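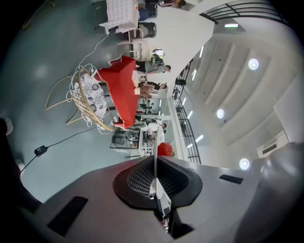

Search this site Go

7 January 2022

We rewrote the gripper rules today and I'm weirdly happy about it! The old Uvard sheet had 86 lines (half of them about labeling), and I don't think any of us ever got past the first page. The new one has two parts — before you pick it up, and while you're holding it.

Rule I fought for: cables get taped down or moved before anyone walks a route. Rule I lost: a break after every 2 runs. We'll try again in July, I guess. Tekleab's sheet says to stop when your wrist gets tired, and I just copied that in.

Also new, no recording until everybody in the room has said yes, and that means everybody, even people way at the back. Still have to type up the part on wiping the fingers. Monday.

We use cookies to improve your visit. Accept Manage settings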